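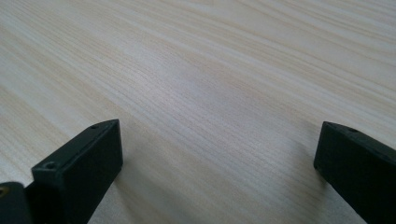
Cartwright Street Community Studio - Room Hire FAQ
Updated August
By Tahira Rajput

How do I book a room?
Fill in the form at the front desk or email us with the room, the hours and what you plan to do in it. Bookings aren't confirmed until you get a reply. If you haven't heard back in two working days, ring the desk.

What is the minimum booking?
2 hours for the Flakside room and the kitchen, one hour for everything else. Your booking includes setting up and packing away, so allow for both.

Who counts as a community group?
Any group that is run by its members and doesn't pay anyone from the takings. Book clubs, playgroups, language circles and neighbourhood associations all get the lower rate. Private classes where the teacher keeps the fees pay the standard rate, even if the teacher lives locally.

Do I pay a bond?
Regular hirers don't. Everyone else pays $132, returned to the same card after the room has been checked. Late-night bookings and birthday parties pay the bond every time, regulars included.

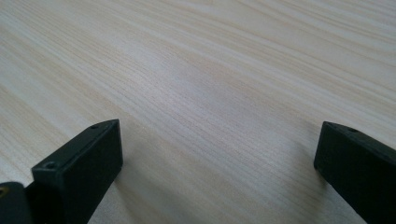 Can I cancel?
Yes. Give us 5 days' notice and you get the full amount back. With less notice we keep half, unless someone else takes the slot, in which case we refund the lot. If we have to cancel on you, for a burst pipe or a polling day, you can choose a refund or another time.

Can we bring food?
Cold food is fine in any room. Hot food has to be served from the kitchen. Please take your rubbish home if the bins are full - don't leave bags beside them, as the possums get in overnight.

Can we serve alcohol?
You can if it's free to your guests and you've ticked the box on the form. Selling it needs a licence, and we'll want a copy before the booking. Everything finishes at 10 pm.

How do I get in after hours?
You'll be sent a door code on the day. It works from 15 minutes before your start time. If it fails, try it once more slowly and then ring the number on the door.
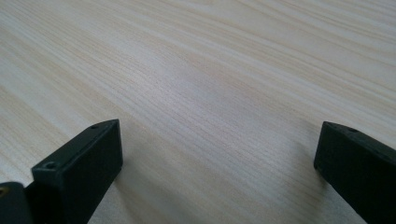
Where do I park?
The car park behind the building is shared with the tennis courts and fills up on match days. There's street parking along Jalell Road, free after 6 pm. Please keep the neighbours' driveways clear.

Do I need insurance?
Casual hirers are covered by our policy for ordinary meetings and parties. Dance, martial arts and anything with a jumping castle needs its own cover. Send the certificate to Ruby-Lee Ruawai at the front desk with your form.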